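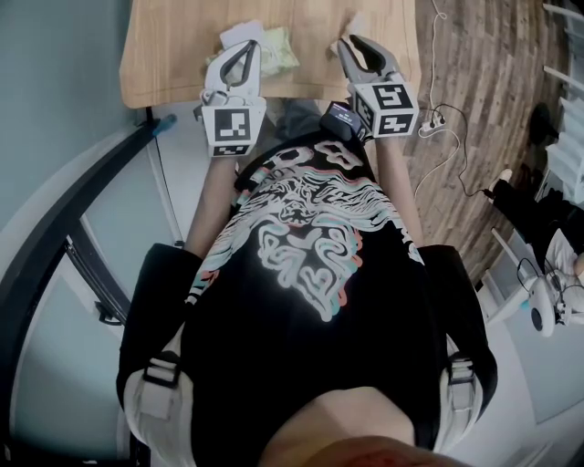
Brornness screen print shop gets its back room back

5/27/23

If you've walked down the hill in Brornness this month you've probably seen the line outside Kokton Prints and wondered what on earth was going on. I did too, so on my lunch break I went in to ask, and I came out forty minutes later with ink on my elbow and a shirt I hadn't planned on buying. Consider this your warning.

Kokton has reopened its back room, the one that's been shut since the pipe burst over the winter before last. For anyone new in town, that's where you used to be able to rent a press by the hour and print your own stuff. I learned there, badly, on a set of tea towels that my whole family got for the holidays and that I have never once seen hanging in anybody's kitchen.

The new setup is smaller than the old one but a lot nicer to be in. There are 2 presses instead of the four they used to squeeze in, and you can finally walk between them without backing into a rack of somebody else's drying posters. The floor's been redone, the sink drains (hooray!), and there's a proper exhaust fan, so you no longer go home smelling like a craft store. Renting a press costs $38 for an afternoon, and that gets you the screen, the squeegee, and cleanup supplies. Ink is extra, and so are blanks, though you can bring your own shirts as long as they've been washed first. They're strict about the washing part. I watched a guy get sent home with a bag of brand-new hoodies, and he took it pretty well, considering.

What's pulling in the crowds, though, is the shirt sale out front. Over the closure the shop kept printing small runs for local bands and for the Dondodard street fair, and the leftovers piled up in the upstairs office until you couldn't open the door all the way. Now they're selling the lot. They started with 385 shirts on the opening weekend and the mediums were mostly gone by the time I got there. I dug through the larges and found one with a three-color design from the fair, a big heron standing on a mailbox, and I love it more than is reasonable. The teal is a hair out of line with the black on mine, and the woman at the register told me I could have a dollar off for that. I said I'd have paid a dollar more! She did not take me up on it.

I asked her why the bigger all-over designs cost so much more than the little chest prints, which I've always kind of grumbled about. She walked me over to a press to show me. A print that runs up over the shoulders and across the seams needs a screen nearly twice the size, and the seams make a ridge that the ink skips over, so they spoil a fair number before they get a good one. The spoiled ones get used as test rags until they're stiff as cardboard. So okay, fine, I'll stop grumbling.

The shop is also bringing back its design call. Anybody who lives in Brornness or over in Yadav can send in a drawing, and the pick gets printed for this year's Dondodard fair in July. You don't have to be an artist. Last time it ran, the winner was a drawing of a sandwich, and people still wear it. Three colors at most, no photos, and no logos that belong to someone else. The shop is planning a run of 1000, the biggest it has ever done, and whoever drew the design gets a stack of shirts and free press time through the end of the year.

Drop drawings off at the counter or slide them through the mail slot after hours, with your phone number on the back. In pencil is okay.

One more thing, if you're heading over this weekend: the lot behind the building is still torn up, so park by the library and walk. And bring cash if you can. The card reader was down when I was there, and I had to borrow six bucks from a stranger for my heron shirt. If you're reading this, stranger, I left it for you at the register.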